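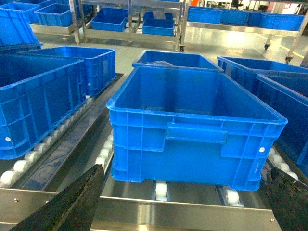
Damance Pick Planner 3: a review after a month of tote handling

We run a small cell that moves blue plastic totes between roller lanes and shelving carts. Until July the arm ran on motion code we wrote ourselves. Then we bought one seat of Damance, the planning and perception package from Prisberg, and moved the whole job over.

Setup

The installer ran without trouble on our Linux machine. Wrist camera calibration took most of a morning. The wizard asks for 100 poses, and you can't save halfway and come back. If you bump the board at pose 80 you start again.

Adding a tote model was much quicker. You enter the outer dimensions, mark the rim and the hand grip, and the software builds a template. Ribbed walls caused no problem once I turned off the "smooth surface" option, which is on by default.

Perception

All our totes are the same blue, and they stand close together on parallel lanes. The old code often merged two neighbors into one long box. Damance splits them by rim, and over 344 logged attempts it merged a pair 3 times. All of those were in the afternoon, with strong light on the steel rails. Locking the exposure helped.

The empty check is weaker. A clear plastic bag left in the bottom of a tote is usually reported as empty. My coworker Anatole Renaud wrote a small script that compares the floor of the tote with a stored picture, and we use that instead.

Planning

Plans come back in around 258 milliseconds for a normal approach to the hand grip. The arm keeps a sensible distance from the lane dividers, and the clearance can be set separately for the fingers and the wrist. Moves to a cart's lower shelf take longer and sometimes fail on the first try. Carts on casters are never parked in exactly the same spot, so you will want the "re-detect before place" step turned on. It's buried under Advanced.

Logs and support

The replay viewer is the best part of the package. You can step through a failed pick and see the camera view, the detected rims and the planned path side by side. Export to plain CSV works. Export to Langlois format crashed twice for me.

I wrote to support about the crash and got an answer from Ysaline Jacquet the same afternoon, with a patch to try. The patch fixed it. The manual still describes version 2 in several chapters.

Compared with Plesau

We tried the Plesau demo before buying. Its editor is nicer to use and its plans were a little smoother, but it wanted a fixed overhead camera and we only have the one on the wrist.

Rating: 4 out of 5. I took a point off for the empty check and the calibration wizard.

We use cookies to remember your settings and measure traffic. By continuing to browse you accept our cookie policy. Accept / Manage preferences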